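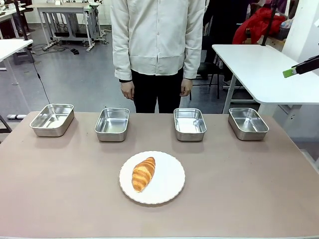

Serving table with trays and a plated croissant, Dedness training site.

Progress report to the Hakala fund, period ending July

The Jeltport breakfast service program has completed the second stage of its work plan. Purchase of the stainless steel trays is finished, and 122 have been delivered to the Dedness site. Staff have agreed on a standard table layout — four trays in a row toward the back, with the plate in front.

Training in the layout began in June. Each session lasts 60 minutes and covers tray placement, portioning and plating of baked goods. 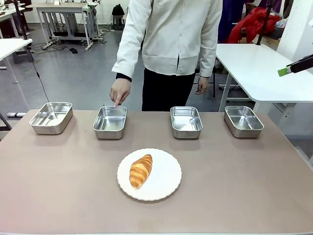 Attendance has been steady, and some 190 trainees are expected to finish by the close of the program year. Spending on tableware remains within the approved budget. Delivery of the Kadix storage racks has been delayed, and we request that the unspent balance of $700 be carried into the next period.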